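Search this site... Go

Filed under: Home Tips > Gadgets & Storage

Looking after your memory cards, and the photos on them

March 2018

I have been taking family photographs for the best part of 20 years, and in that time I have lost pictures in nearly every way it's possible to lose them. I once put a card through a hot wash in a shirt pocket (it survived, to my great surprise, though the shirt came out rather pink). So when my neighbour Seija Kauppinen asked me how she ought to look after the cards for her new camera, I sat down with a pot of tea and wrote out everything I could think of, and it seemed a pity not to share it with the rest of you!

First of all, give each card a number. A fine permanent marker on the label will do nicely, but keep well away from the metal contacts. I have 7 cards on the go at the moment, and a little notebook in the drawer tells me what's on each one.

Keep them in a proper case, too. Mine is a hard Parnum one with a rubber seal, bought in the Gritham market for next to nothing, and I put full cards in face down and empty ones face up. It's a silly little system but I can read it in the dark at the back of a church.

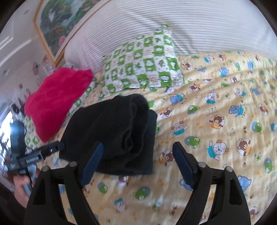
Copying comes next, and I do mine the same evening, before supper if I can manage it. I plug the reader straight into the computer, copy the whole folder across, and open a few pictures at full size before I wipe anything. Pick ones with plenty of small detail, as a half-copied file tends to show itself there in grey bands or blocks. A patterned bedspread is perfect for this, something like that yellow quilt with all the bears on it, where you can zoom in and see whether the tiny stars and the "little bears" lettering have come through properly. A plain wall or a cloudless sky won't tell you half as much.

Once the copy is safe, format the card in the camera itself and not on the computer. Silviu Ciobanu at the repair counter told me this years ago, and I have had far fewer "card error" messages ever since I took his advice.

Do make a second copy somewhere else, please. I have almost 3000 pictures from one summer alone, and they live on the computer and on a small drive at my sister's house, which we swap over every September when I go to stay.

If a card ever does misbehave, stop using it straight away, take it out, and try the recovery program before you take another single picture.

Back to top | Contact us | © Gritham Home Notes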